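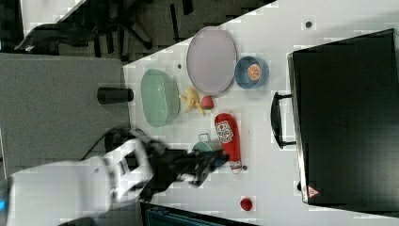

Phyllis Mellor doesn't believe children need a ketchup bottle. They need a pot and a spoon, she told me before I had my coat off, and the rest is there to fill the box.

Leszek Olszewski has heard this before. He puts together play kitchen sets under the name Rimden, and Mellor, who ran a nursery for 40 years, has been telling him what is wrong with them since the first one. I had asked to speak to them together. I'm not sure I would do it again.

"A pot and a spoon is fine for ten minutes," Olszewski said. "Then they want something to put in the pot."

"They'll put a sock in it," said Mellor.

He says the food matters because it gives children something to serve. The banana, the strawberry and the slice of orange are there so that a plate can be filled and carried to somebody. I asked whether he had any proof of this. He said he had watched a lot of children. So had she, Mellor pointed out, and most of them threw the fruit.

They do agree on the colander. "Holes are good," she said. "I'll give him holes." The pale green and lavender she can't stand, and she thinks they were chosen to please parents. Olszewski didn't quite deny it – he said parents were the ones with the money.
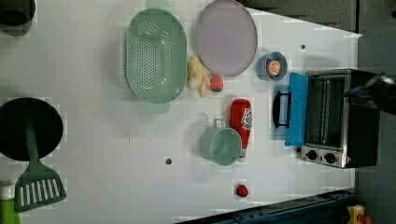 The play food and pans, with the toaster oven open on the right.

The oven was where I had my own doubts. A door that folds down and a couple of knobs sounds like plenty, but I have bought toys like that and seen them used as a garage. Olszewski said a garage was fine by him. It seemed a convenient answer, and I told him so.

The full list now runs to 215 pieces, which he admits is too many for one cupboard. Would he cut it? "Some of it," he said. He wouldn't say which.

Mellor would start with the ketchup. "It doesn't open, nothing comes out, and they ask you why," she said. Olszewski wrote that down, or wrote something down. He is keeping the frying pan.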